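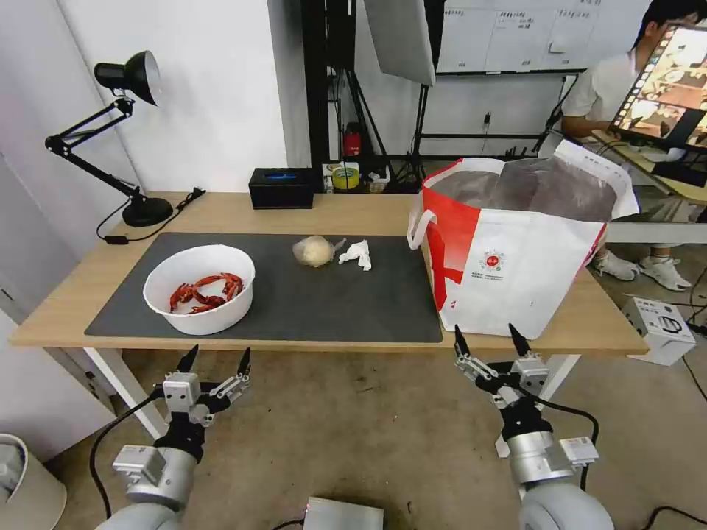
**Shared kitchen and eating area, Skemness building, ground floor**
Monthly check, January. Done on a Friday, before the lunch rush.

Marks used: OK / Fix / Watch

## Exits and fire

- [x] Rear exit opens fully from inside - OK
- [x] Exit sign lit - OK
- [ ] Extinguisher by the range - **Fix.** Gauge is in the green but the tag is out of date. Plirnari does the tags for the whole building, so add it to their next visit.
- [x] Fire blanket in its pouch - OK
- [ ] Corridor to the rear exit clear - **Watch.** Two flattened boxes leaning on the wall. Moved them to recycling. Same spot as last month.

## Electrical

- [x] GFCI outlets by the sink trip and reset - OK
- [x] Panel door closes, labels readable - OK
- [ ] Kettle cord - **Fix.** Outer cover is split near the plug. Kettle taken out of use and put in the office with a note on it.
- [ ] Power strip behind the microwave - **Fix.** The microwave and toaster oven were both on it. Toaster oven now goes in the wall outlet. The strip should come out altogether.

## Cold storage

- [x] Main fridge, 37°F - OK
- [ ] Small fridge, 43°F - **Fix.** Too warm. Turned the dial down one step at 9:15, read 40°F at 11:30. Read it again Monday and call Yoon if it is over 40. Unit no. 837, they will ask.
- [ ] Food labeled with date - **Watch.** Most of it was. Cooked seafood needs a date like everything else, and goes on the bottom shelf with a lid.
- [x] Freezer seals - OK, some frost at the hinge side

## Tables and floor

- [x] Tables steady, no loose legs - OK
- [x] Bags kept off the walkways - OK
- [ ] Floor by the dishwasher - **Fix.** Mat curls at one corner and catches a shoe. Turned it around for now. Needs a new one, 6 feet long.
- [x] Shellfish notice posted by the microwave - OK. Wipe down the table after eating shrimp, crab or crayfish, and wash hands before touching the shared handles.

## Cleaning supplies

- [x] Chemicals stored away from food - OK
- [ ] Spray bottles labeled - **Fix.** One had no label, contents unknown. Set aside for disposal.
- [x] Hand soap and paper towels - OK, 20 rolls on the shelf

## Carried over

Hood filters were due in the fall and are still not done. Wudance has the job - ask them for a date in writing this time.

First aid box is short on burn dressings and medium gloves. Both on order.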